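The Long Road to a Folded Cloth
Amimham's gripper trial puts two sets of fingers to work on a bed

December 11 is a date that will not appear here.The Long Road to a Folded Cloth
Amimham's gripper trial puts two sets of fingers to work on a bed

By Josefina Ulloa
Dec 11, 2018

Cloth remains one of the hardest materials a machine can be asked to handle. A box keeps its shape when it is lifted. A sheet changes shape at the first touch, and it changes again with every movement that follows. For this reason the household robotics program at Amimham chose bedding and laundry as the subject of its latest hardware comparison, which began in January and is now close to its final report.

The program set out to answer a narrow question. Before a gripper is fitted to a robot arm, can its strengths and faults be found by having a trained person carry it through the same work by hand? Brian Langat, who directs the program, believes that it can. The hand-held method allows a new finger shape to be tried on the day it is finished. Mounting the same part on an arm, tuning the controller and checking the safety limits would take far longer.
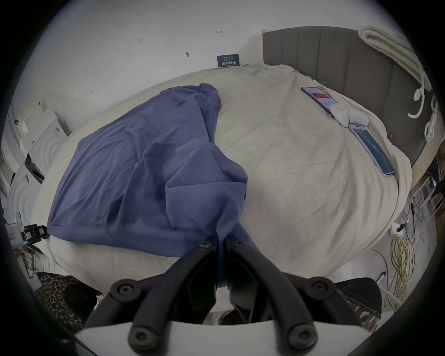 Why is a flat sheet harder to grip than a bunched one?
A flat sheet offers no edge for the fingers to close on. The gripper must first press down and draw the material together to raise a fold, and if the tips slide before the fold forms, the attempt is lost. A bunched cloth already has ridges that the fingers can take hold of.

Two finger designs reached the final stage of the comparison. The first, known within the program as Hornura, has a slender tip meant for picking up a single layer. The second, Omoregie, has a broader contact face and was drawn up for holding heavier fabric during a long pull. Both are driven by the same trigger and open to the same width, so that operators can move between them without learning a new motion.

The trial covered 4 tasks, each carried out on bedding. Operators were asked to pick up a small cloth, drag it across a bed, spread it, and fold it. A grasp was counted as successful if the cloth stayed between the fingers until the operator chose to release it. By the close of the trial the program had logged 1,526 grasps, of which roughly 600 were made with Hornura and the rest with Omoregie.
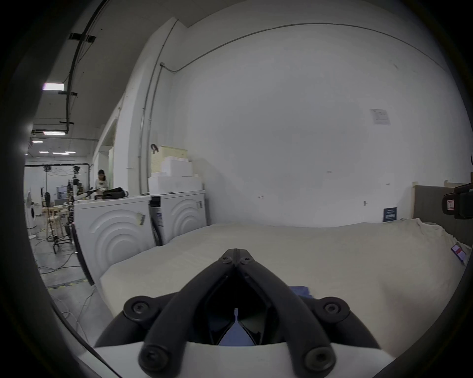
The trial area, with a folded piece of blue cloth on the bed just past the gripper tips.

According to Sebastián Medina, who prepared the test plan, the choice of tasks caused more debate than the choice of hardware. Some members of the team wanted a bare table and a square of test fabric, which would have made the results easier to repeat. Others argued that a gripper meant for homes should be judged on the soft surfaces found in homes. A mattress gives way when it is pressed. The cover on top of it wrinkles and is easily pinched along with the item the operator wants. The second view prevailed.

That decision shaped the results. Hornura performed well when the cloth lay in loose folds, and operators reported that its tip gave them a clear sense of where contact would be made. Its most common fault was taking up the bed cover together with the cloth. Omoregie made this mistake less often, but it needed a larger fold to begin with, and operators sometimes had to make a second approach before the fingers would hold.

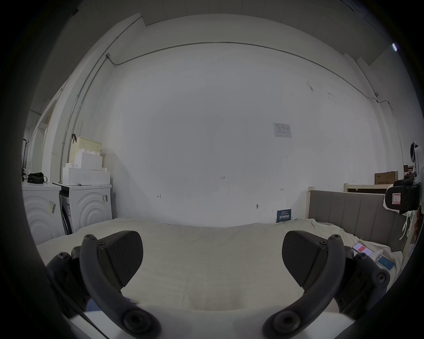 Surface texture was the subject of a separate study led by Wenceslao Navarrete. Smooth pads were the starting point, and they were dropped early, as thin cotton slid out of them under very little load. Deep grooves held better but left marks on delicate fabric. The pads seen here, dark and wedge-shaped with a fine diagonal texture, belong to the middle ground that the study went on to explore. Navarrete cautions against reading too much into any single pattern. Lint gathers in the texture over a day of work, and a pad that grips well in the morning may grip less well by evening. Cleaning is now part of the written procedure and takes place after every third session.

The position of the camera also received attention. A camera carried on the gripper sees the cloth from close by and moves with the hand, which makes it well suited to recording the moment of contact. It also loses sight of the material once the fingers close over it. The team compared 3 mounting heights. The lowest gave the sharpest view of the tips and the poorest view of the bed. The highest showed the full surface but made small folds difficult to judge. The middle height was adopted for the remainder of the work, together with a wide lens.

Zbigniew Kozłowski, an engineer at the component maker Woddale, was invited to review the design of the finger joints. His report recommended a stiffer pivot and a change in the order of assembly, so that worn pads could be replaced without taking the whole finger apart. Both changes were accepted.

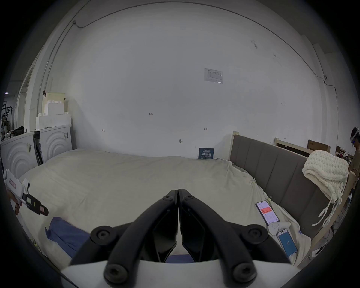 The review also raised the matter of operator fatigue. A tool that feels light for the first ten minutes may feel quite different after an hour, and a tired wrist produces slower and less careful grasps. Sessions were shortened as a result, and operators now alternate between the two designs within each session. Langat regards this as the most useful change made during the year, as it removed a bias that had favored whichever gripper was tried first.

No winner has been declared. The draft report recommends Omoregie for dragging and spreading, and Hornura for picking up small items, and it asks for further work on a combined finger that would carry a narrow tip ahead of a broad pad. Drawings for such a part have been started.

The next stage will place both designs on a robot arm and repeat the same tasks under a single controller. The program expects some of the findings to change. A person feels the cloth begin to slip and tightens the grip without thinking about it, while the arm will have to rely on its sensors. How much of the hand-held ranking survives that step is the question Langat's team will take up first, starting with the folding task.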